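Packets, Bottles and Boxes: Frequently Asked Questions

These are the questions Zitdale gets most often from people clearing out a kitchen bench, a pantry or a bathroom cabinet before a move. Booking and payment questions are on a separate page.

Should I keep medicine in its original box?

Keep it in the box. The carton carries the name of the medicine, the strength and usually the expiry date, and a loose blister strip often shows only part of that. A small carton of capsules, such as a six-capsule box of celecoxib 0.2g, takes up very little space when stood on its end. 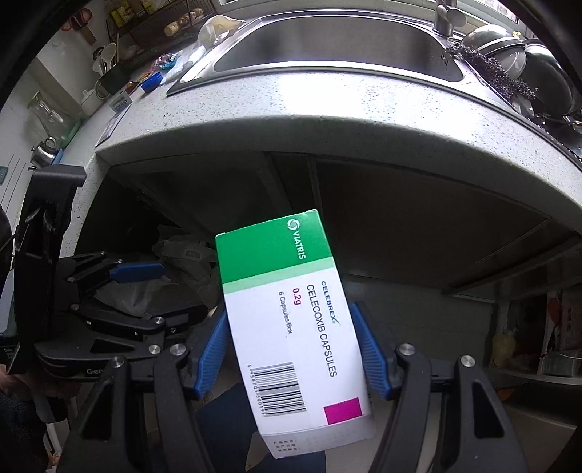 Byung-chul Pyo
Household Sorting Coordinator, Zitdale
Page updated 30 May 2025

What should I do with medicine I no longer need?

Put it aside in a closed bag and take it to a pharmacy that accepts returns. Don't flush it or tip it down the sink. Our sorters won't put medicine in the rubbish or take it away in the van, so the bag stays with you at the end of the visit. Prescription items should be checked with your pharmacist before you part with them.

Can medicine and food go in the same tub?

We pack them separately. Medicine goes in a lidded tub that travels with you in the car, along with any scripts. Food and drinks go in the pantry tubs. If you have children or pets, tell us where the medicine tub is to be put down at the new place and we will write it on the room list.

What if the label is in a language the sorter can't read?

We go by what is plain from the pack. A 330ml bottle with a cartoon grape on a lavender label and 100% at the top will go with the drinks. Strengths and volumes are mostly printed in ordinary numerals. Anything that might be a supplement, a cleaning product or a medicine is left on the bench for you to identify. A strip of masking tape with the name on it is enough - please leave the printed dates uncovered.

How do you pack bottled drinks?

Upright, caps checked, in a Plovholm tub with a tea towel down each side. Each tub takes up to 18 small bottles. Opened bottles are not packed. Finish them, pour them out or carry them yourself. Glass goes in a different tub from plastic.
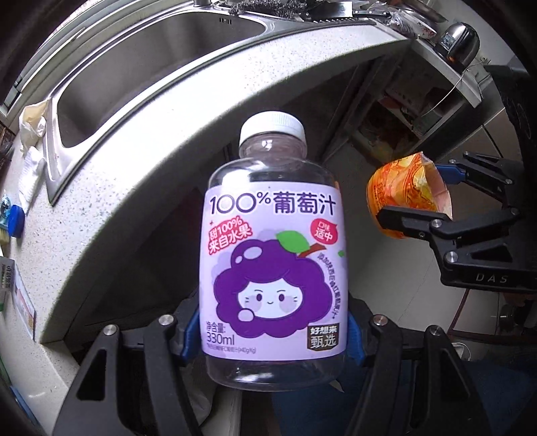
How much do the tubs cost to hire?

Tub hire is $8 each for the first fortnight, lids included. After that it is charged again at the same rate until the tubs are back with us.

Do you take empty bottles to the container refund point?

We bag them for you but don't drop them off. Leave the caps and labels as they are until you have checked what your local refund point wants. Rinsed bottles can stay in the bag for a while without smelling. Unrinsed ones attract ants, particularly in the warmer months.

How should I set out the bench before you arrive?

Clear one stretch of bench, 80 cm or longer, and wipe it down. You don't need to group anything. Leave small cartons closed so that leaflets and strips stay together.

Who do I contact if something is missing after a sort?

Nattawut Kamolrat looks after missing items. Call extension 1192 and have your room list handy - the tub number is written beside every entry.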